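## Gripper comparison in the simulated bedroom: where we are

*July 26, 2023*

The spring issue described the bedroom set we built for the Senine simulator. Since then the set has been used for one job, which is deciding whether the ribbed black gripper or the plain two-finger gripper should be the default on the Hendska arm model. Both were run with the same arm controller and the same joint limits. The only other thing that changed between runs was the random seed for furniture placement and lighting.

We kept the two-arm body for this round. It makes the planning problem harder, as each arm has to avoid the other and the shell of the robot, and several of the early failures in April were self-collisions that had nothing to do with the fingers. Those runs were thrown out and repeated after the collision margin on the shoulder was raised.

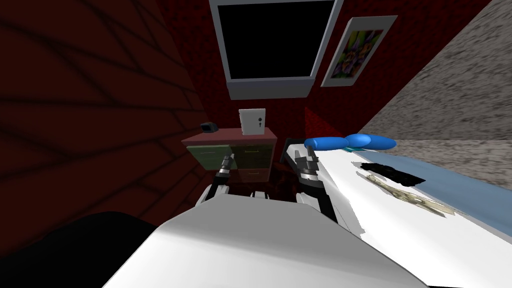 **Why test grippers in simulation when contact is the part simulators get wrong?**

Contact errors affect both grippers, so we use the results only to rank them and to find tasks where one fails badly. Final grip force settings will come from the bench unit. The simulator is also the only place where we can repeat a pick from the same starting pose hundreds of times without wearing out a set of pads.

### Runs and scoring

Each gripper got 284 attempts. An attempt starts from a fixed arm pose, and it passes if the object is lifted and held for 10 seconds while the wrist turns through a set path. Slip is measured at the pads. If the object rotates past the limit, the attempt counts as a fail even when nothing is dropped. We score it this way because a rod that has turned in the grip cannot be placed by the current planner.

The ribbed gripper passed 198 attempts. It did best on soft and uneven objects, and it forgave errors in approach angle that stopped the plain fingers. Its weak point is thin stock. The ribs give a line of small contacts, and the contact solver jumps between them from one time step to the next. On the controller side this shows up as a noisy force reading, which the Mornotska loop then tries to correct. Halving the gain quiets it but makes closing too slow to be useful.

The plain gripper has a flat palm and two block fingers. Its geometry is simple enough that the collision mesh and the visible mesh can be the same file, which removes one common source of confusion when reading the logs. It also leaves a clear line of sight between the fingers when they are open. That matters for the wrist camera, which we use for the last part of the approach.
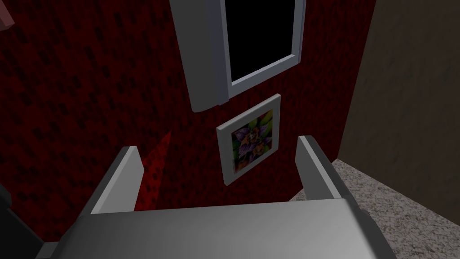

Camera placement was changed once during the work. The first mount sat too low, and the palm covered most of the lower image. Raising it and tilting it toward the fingertips gave the pose estimator more to work with. The cost is a slightly larger wrist volume for the planner to keep clear of furniture. Anyone repeating the runs should pull the new mount file, as the old one will load without a warning and give different results.

### Thin objects

The rod task was added late, at the request of the group working on the Hjaltadóttir handling cell. It uses a slender rod held at an angle, close to a large flat surface and with other furniture nearby. The arm has little room, so the approach is mostly set by the wrist and the planner has few options left if the first one is rejected.

Two parallel pads suit this task. The controller closes on position until both pads report contact, then changes over to force. The order is important. Starting in force mode lets one finger arrive first and push the rod sideways, and the second finger then closes on something that has moved.

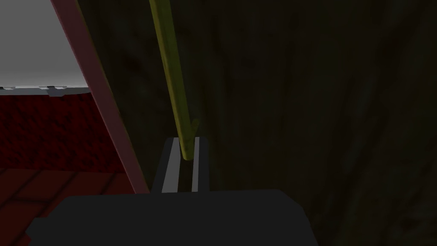

Pad width is the next variable. A wider pad resists rotation better but needs more clearance on the approach, and the current planner treats the fingers as a single box when checking for collisions. Splitting that box into separate finger volumes added up to 24 milliseconds per planning step on the test machine. We can accept that for the rod task. It is too slow for general picking, so the split is off by default and can be set per task in the controller file.

The plain gripper becomes the default with the next build. The ribbed one stays in the library under its old name, and existing task files that call it will not need edits. Pass rates by object type, the collision logs and both mount files are in the shared results folder. Bench runs start when the replacement force sensor has been calibrated.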